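Evaluation notebook, Marosis two-finger gripper kit
Entry for Saturday, morning session

Purpose: second day of the trial agreed with Muvport, who supply the kit on loan. The purchasing question is whether it should replace the Tarar units at the Kiststead bench.

The fingers, mounting plate and controller were installed in accordance with the supplier's guide. Firmware was left as delivered. The guide omits the torque value for the plate screws; Muvport has been asked to supply it in writing.

Task: pick up the small white block, carry it over the mat and release it in the green lid. Grip force setting 41, travel speed 300 mm/s. The mat was taped down again before the first run.

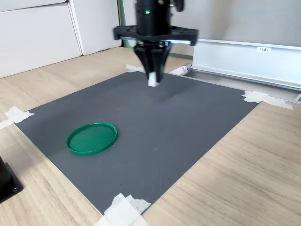
A total of 347 cycles was logged before the midday stop. Drops were recorded only at the higher speed setting, and the log has been saved with the bench files. Finger pad wear is to be inspected at 3000 cycles, as the loan terms require.

Points outstanding:
Homing after an emergency stop is slow and requires the operator to confirm twice.
The quoted price excludes spare fingers. A revised quotation has been requested.
Support replied to the first query the same afternoon.

No recommendation is made at this stage. Next session: repeat at the lower force setting, same block, same lid position.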